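Back from the open day at Zotis. I said I'd write up the simulation demo for the people who couldn't get a seat, so this will be a few posts.

The building is on the far side of the river from the bus station. Doors opened at nine in the morning and there was already a line. They had 80 seats in the main room and let people stand along the back wall.

Most of the day was talks. The part I went for was the tabletop demo: a simulated arm in a simulated living room, shown on the big screen, with Haiyan Cai explaining it from the front row with a microphone.

She started with the wrist view. She said she always starts there because visitors want to see the whole room, and the control policy doesn't care about the whole room. It cares about what's near the fingers.

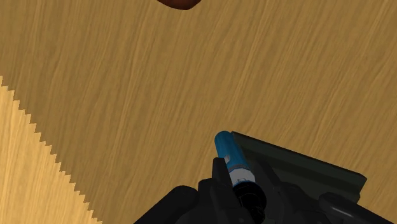
The software is called Emine. It runs the physics and draws the picture, and a second program reads that picture and decides the next move. They keep the two apart on separate machines so they can swap one without touching the other.

I asked how many runs they do for one task before they trust a result. The answer was 238 for the current set. It used to be 100, and they raised it after two versions came out tied and they couldn't tell which was better.

Every run starts with things in slightly different spots on the table. The light changes too. If you leave all of it the same, the policy learns the one layout and falls apart on the next one. She said they learned this the slow way in August.

Next came the room view. This got the most reaction from the seats, I think because it has chairs and a TV and looks like somewhere you could live. The arm is a Franka, you can read it down the side. The job at this point was about the small blue bottle and the dark statue with its hand on its hip.

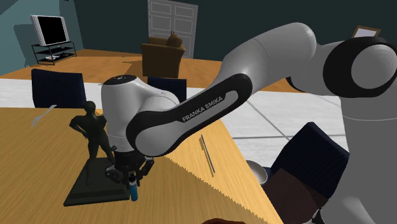 Deming Liao asked from the row behind me whether a bottle that close to the statue's base is a fair test, or whether they had picked an easy arrangement for a public day. Haiyan Cai said the layouts are drawn at random and she hadn't looked at this one beforehand. Deming said fine, but he would still like to see the bad ones.

So she opened the folder of failed runs. I liked that. Plenty of open days I've been to only have the one good clip on a loop.

The failures she went through were mostly dull. The fingers close too early. The arm takes a long way around and the clock runs out. In one the bottle got pushed off the table and the policy kept working as if it were still there, which got a laugh.

She said the long way around is the one they spend time on. A dropped bottle is easy to score. An arm that gets there in the end but takes three times as long is harder to mark, and two people on the team score it differently.

Somebody near the door wanted to know why they don't just use a real arm. They do have one, in a lab upstairs that wasn't part of the tour. The simulator is for the early rounds, when most of what you try is going to be bad. A bad round there costs you some electricity.

On drawing quality: the edges of the tabletop come out jagged in Emine and a man from Futdale asked if that throws the policy off. She said they tested it with smoother edges and the scores hardly moved, so they left it alone and got the speed instead.

After that she went to a steeper view, looking down at the table. They use this kind of angle for checking where the hand is compared with the thing under it. From the side you can fool yourself. 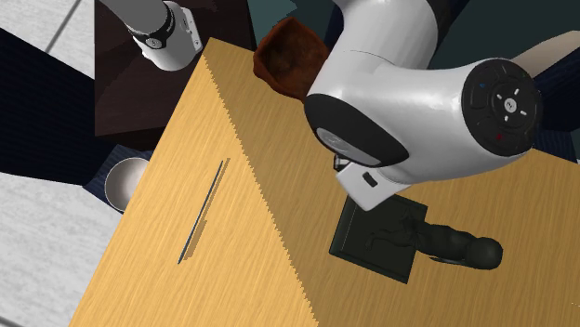 The scoring is simpler than I expected. Each task has a list of conditions and the run passes if all of them are true at the end. No points for nearly. Their bar for moving a task to the real arm is 80 percent passes, and she didn't want to say which tasks are under it.

They are also working with a small company called Han on a shared set of household objects, so that groups can compare numbers on the same things. No release date. I asked twice.

Things I'd change: the microphone cut out a lot, and the screen was too low for anyone standing. The handout had the old number of runs on it, so if you picked one up, go with the one I gave further up.

Things I'd keep: the folder of failures, and letting people ask during the demo. It ran over by half an hour and I didn't see many people leave.

Slides are supposed to go up on the Zotis page. I'll add the link to this thread when they do. Deming took better notes than I did on the scoring part — ask him if you want the details.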